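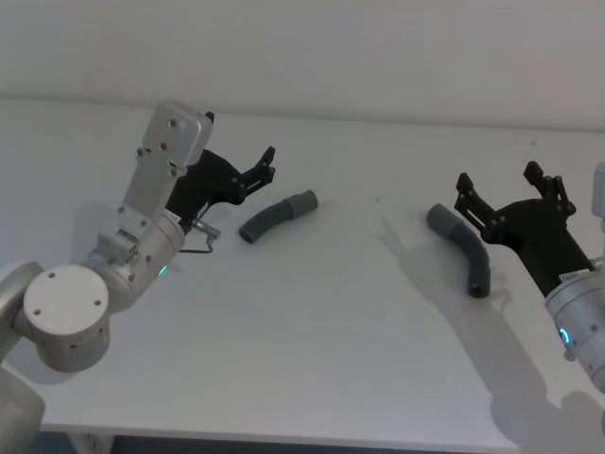
Skutora open day, pipe fitting demo
Print this thread | E-mail this thread

moncrieff_dan
Went to the Skutora open day at Dilamley. The station I spent the most time at was the two-arm one with the gray pipe pieces, one gently curved and one elbow, each with a lighter sleeve on one end. The job is to pick up both and push them together. I watched 3 runs and 2 of them seated. The other one went in crooked and they stopped it.

Dec 13, 2019

ratchet88
What was the cycle time? Our guy does 600 of these a shift by hand.

moncrieff_dan
Didn't time it. Slow. They said it was still being tuned and they want over 1,000 joins logged before they quote anything.

tillerman
Two joins out of three on a bare white table is not a demo I would drive to see. Parts come to us in a bin, all tangled up.

pk_fittings
Disagree. Curved parts are hard to hold square with two-finger grippers, and there was no fixture. I'd like to see your bin feeder do an elbow.

tillerman
I'd use a fixture. It costs less than a second arm.

pk_fittings
Fine for one elbow. We change sizes all week — every change is a new fixture.

ratchet88
Is this the same software as the Skulus cell they showed in April?

moncrieff_dan
I asked. Same software, different arms. They are doing another open day next April and you can bring your own parts if you e-mail them first. I'm taking a box of our tees.

Print this thread | E-mail this thread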